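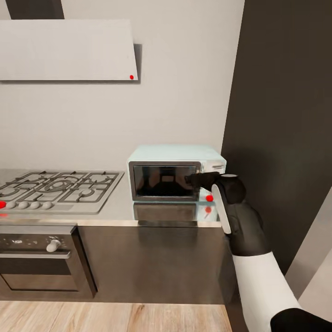 Plernia is a task and motion planner for simulated kitchens, with a controller underneath and a replay tool bolted to the side. It exists mainly so that your arm can embarrass itself in software first. Most of the mail we get concerns contact: what the planner thinks is touching what, and why it has feelings about it. A black fingertip pressed against the right edge of a microwave door, hard up beside the control panel, is three different situations depending on which collision shapes you loaded. We've tried to answer the usual complaints below, in the order they arrive.

Do I need a real robot?

No. Plernia talks to a simulator, and the simulator doesn't bill you for gearboxes. If you do have hardware, the Jidside bridge will send it joint trajectories, but please read the bridge notes all the way to the bottom. The bit about emergency stops is at the bottom. We know. It's being moved.

Why does the planner refuse to touch the microwave?

By default, every contact is a collision. You have to declare the ones you want, in the allowed_contacts block, by link name. Declare the fingertip and the door. Please don't declare the whole arm and the whole kitchen, as one site did in January, then write to ask why the elbow was travelling through the range hood. It was allowed to. You'd told it so.

If the names look right and you still get refusals, check the padding. It ships at 8 mm, fine for reaching over a cooktop and hopeless for getting fingers anywhere near a door edge.

My perception module can't see anything but gripper. Is it broken?

Probably not. In close views a finger can take up most of the picture, leaving a strip of wood down one side and not much for a pose estimator to chew on. Ours will still return a pose if you insist, with a confidence score you should take personally. Turn on self_mask so the arm's own geometry is removed before matching, and set min_visible so the estimator is permitted to say it doesn't know. The planner will then fall back on the last good estimate for 17 control ticks before it stops and sulks.

Dark fingers are also hard on segmentation models trained mostly on bright, tidy scenes. Sowerby, our mask editor, lets you relabel those views by hand. It is exactly as thrilling as it sounds.

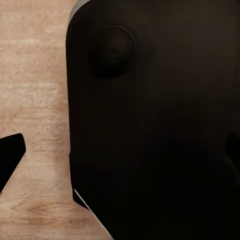

Can it handle bags?

Sort of. Rigid objects are planned properly. A sack is modelled as a rim you can grasp, plus a mass that hangs off it and has opinions. Anything in the sack is lumped into that mass, so Plernia has no idea whether you are carrying beans or gravel. Slow the carry down with carry_speed and keep the rim level if the top is open.

The open microwave door is treated as an obstacle in its own right, at whatever angle the simulator reports. Leave dynamic_scene on, or the planner will go on believing in the closed one.
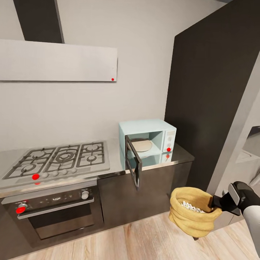 Sack held by the rim, microwave door open.

How many runs before I trust a result?

We use 100 seeds for a quick look and more than 400 before putting anything in a changelog. A lovely replay is one seed. Selorm Tsikata, who maintains the benchmark scripts, would like you to include your config file when reporting a success rate, and has asked me to say it nicely.

What does the name of the Bronendale release mean?

Nothing. There was a list.

Last updated April 2025

We use cookies to remember your settings. Accept | Manage preferences

© Plernia | Contact | Back to top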